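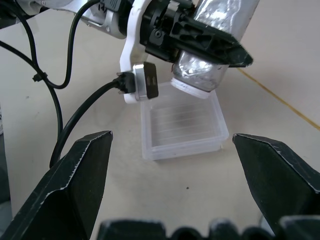 # Stunindale Long Table

The **Stunindale Long Table** is a shared outdoor supper held every March in the valley town of Stunindale, on the stretch of Mill Street that runs from the old feed store down to the bridge over the Nonari River. It is known for its length, for its bean pie, and for the good-natured arguing over who sits where, which tends to begin weeks ahead of time and is looked forward to almost as much as the food. The town has 1,292 residents, and in a good year a fair share of them come out, along with cousins, former neighbors, and anyone who happens to be driving through and smells onions.

## Origins

The supper grew out of a bridge closing. One spring, high water on the Nonari shut the bridge for longer than anyone had planned on, and the families on the Makokha side of the river found themselves cut off from the market just as their winter stores were running low. When the bridge opened again, people from both banks carried their kitchen tables out into the street, pushed them end to end, and ate together until it got dark. It was cold, by most tellings, and some of the older accounts spend more time on the wind than on the meal.

There was no plan to do it again. The following March a few households did it anyway, and by the third year the feed store had begun storing benches for the purpose. Local historian Zahira Pillai collected letters and recipe cards from this early period in her booklet *Bring Your Own Chair*, still the fullest account of how the custom took hold. She was never able to settle which family set down the first table, and she gives a whole cheerful chapter to the four that claim it.

## The table

The table is really a great many tables, and this is part of its charm. Heights don't match, so there are small steps up and down all along the length, and a dish passed from one end to the other has to be lifted and lowered as it goes. Cloths are laid so they overlap, with the upstream cloth always on top. In its longest recorded year the line measured 196 feet and had to bend a little at the bakery to stay off the railroad crossing.

Each household brings its own table or borrows one, and it is considered polite to sit at somebody else's. Children usually eat near the bridge end, where there is room to run around afterward.

## Food

Bean pie is the center of the meal. The Stunindale kind is savory, made with white beans, slow-cooked onions, and a lard crust, and it is cut in squares even when it was baked round. Other regular dishes include:

- **Surnus**, a sour cabbage and barley soup served in mugs so it can be eaten standing up
- Pickled turnips, mostly from Makokha gardens
- Boiled eggs dyed brown with onion skins
- Plum butter on toast, brought out last, when the lamps are lit

Prasetyo Tjoa, who ran the Mill Street bakery for many years, introduced a version of the pie with chili and coconut milk. It was viewed with some suspicion at first, and then it was gone before the benches were full. Both kinds are now made every year, and plenty of people take a square of each and decline to say which they like better.

## Customs

The meal begins when the oldest person present breaks the first pie. The breaker has most often been someone in their eighties or nineties, although one rainy year, when hardly anybody ventured out, the honor fell to a very pleased man of 81 who had been waiting his turn for some time.

Speeches are not given. Singing is allowed once the soup is finished, and usually starts at the Makokha end, where they have always thought of themselves as the better singers. Leftovers are traded before anyone goes home, so that each household leaves with a dish it didn't cook. Plates that go astray are set on the feed store windowsill, and a few have been sitting there for years.

## See also

- Nonari River
- Makokha
- Bean pie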